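Kitchen Utensil Sort

Posted 6/24/20

The kitchen on the Sernum page was finished in November, and the drawers went in last. Since then the utensils have been kept wherever there was room for them, mostly in one drawer next to the stove that no longer closed all the way. We spent an afternoon going through them. The drawer is 60 cm wide, and that turned out to be too much space. Anything that fit went in, and it was hard to find a spatula without taking out three other things first.

Larger versions of the pictures are in the Prostow album, which now holds 879 pictures of the house, most of them from the building work.

The work was done on a plain wood table. The long-handled tools went upright in a clear bin, with the red slotted one and the black turner among them. Spatulas were kept separate and laid flat.

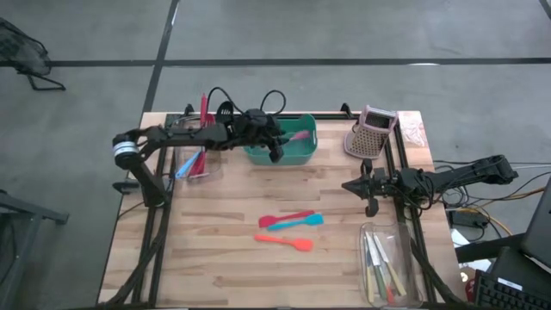 Silicone spatulas are the item we own too many of. They came in sets, they were bought singly, and a few were left over from the old apartment. The narrow ones are good for jars and the wide ones for bowls, and we kept the ones that get used every week. Color is a help here. A red or turquoise handle is easy to pick out of a full bin, while black tools all look alike from the top.

Anything with a split head or a loose handle was thrown out. Anything in good shape that we had not used since the move went into a box for the thrift store on Yang Street. The store takes kitchen goods as long as they are clean, and it pays nothing for them.

We looked at drawer inserts before starting. The one made for our cabinets, from Hiltton, had a price of 100 dollars and slots too short for a ladle. Open containers cost less and can go straight on the counter — they are also easier to wash.
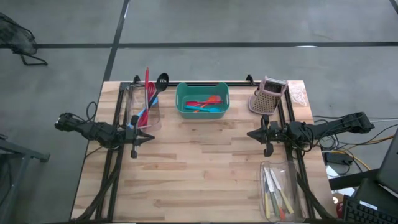

Long tools stay at the back of the counter, to the left of the stove, where the handles are clear of the burners. Graters are stored with the mixing bowls, one shelf down. The green basin is for rinsing vegetables and lives under the sink.

The drawer now has dish towels in it and closes without a push. Baking pans are the next job, then the spice shelf. Both will get a page of their own when they are done.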